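Namlow House clear-out and rehoming - progress to end November
To: Maj-Britt Løken, Myklebust Fund
From: Covadonga Garrido
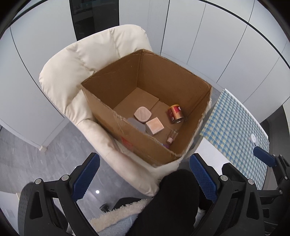
Small items box, on the armchair in the lounge. Sorting still under way.

Maj-Britt - quick one before the Tuesday call, proper figures to follow with the final report.

Where we are. Ground floor nearly there. Lounge, hall and back bedroom sorted, kitchen half. Upstairs not started apart from the linen closet, which Märta did in one go and deserves a medal for. The lounge took longer than planned, mostly the small stuff. Furniture is easy, you point at it and it goes. Bits and pieces take all day.

Small items. We changed how we do these. First go was sorting straight into bags by room and we lost track of what came from where. Now every room gets one open cardboard box, things go in loose, then one person goes through it at the end of the day and decides keep, give or toss. The lounge box has a red can in it, a little glass bottle, a couple of pink pieces that might be soap or might be sponges, other odds and ends. Family wants to see anything like that before it goes so it stays put til they've been.

Furniture. Cream armchair stays in the lounge until last, we need somewhere to put things down. Devden have said yes to it in principle but want to check the label for fire rating first. Dining table and both bookcases already gone to them. Wardrobe upstairs is a problem - won't go down the stairs in one piece, Sølve is looking at takng it apart.

Money. Grant was 3000. Spent 807 so far, nearly all van rental and the dump fees. Boxes were free from the grocery store. No overspend expected unless the wardrobe needs a second van day.

Hours. 40 logged by the team up to last week, Hafþór's not included as he hasn't sent his sheet in. Have chased.

Behind on:
Kitchen cabinets, top row
Paperwork in the hall desk (30 folders, all need reading before shredding)
The give pile, which needs a home by the weekend

Next. Finish kitchen, family visit, then upstairs. Still aiming to hand the keys back on the agreed date but its tight. If the family visit slips we slip too.

One ask - can the leftover van money be moved to shredding if we need it? Would rather know now than at the end.

Covadonga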